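Breakfast Table, Kamer Room
Gallery by Melquiades Trujillo

In November our small group at Vuststead began to teach a two-arm robot the work of setting out a breakfast. We do not write the motions in code. One person sits at the control station, moves two handles, and the arms on the other side repeat what the hands do. Each attempt is saved, and later the Clornuner software learns from all of them together. The collection has 3,535 attempts now, and 2,166 of them are with the toast and the eggs.

1. Plates and toast 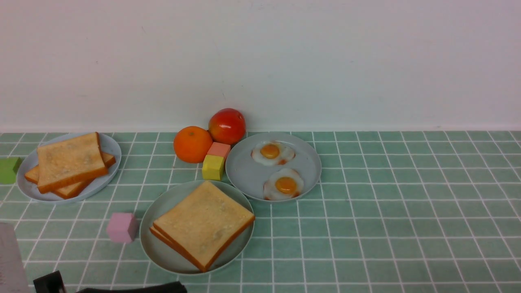

My first week at the handles was difficult for me. I was always looking at my own hands, and Amaral (this is how we call the control station) does not forgive that. You must look at the table and let the hands follow. After 14 attempts my shoulders were tired, but I was able to bring the gripper down without hitting the tiles.

We agreed on one rule early: if the operator makes a mistake, he corrects it and continues. These corrected attempts are kept in the collection too, as we want the robot to learn how to recover.

2. Egg on toast

The task in this part is one egg on one slice. The egg is a toy and it is thin, so the fingers must close low and the wrist must stay level. I prefer to practice it in the morning, when I have more patience.

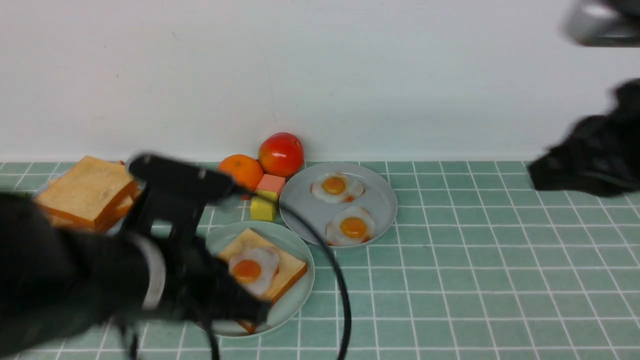
Vol. 2, p. 14

An egg lies on the toast, with the dark fingers just over it. For the next part we plan 600 more attempts, with the plates in different places and a new operator at the handles.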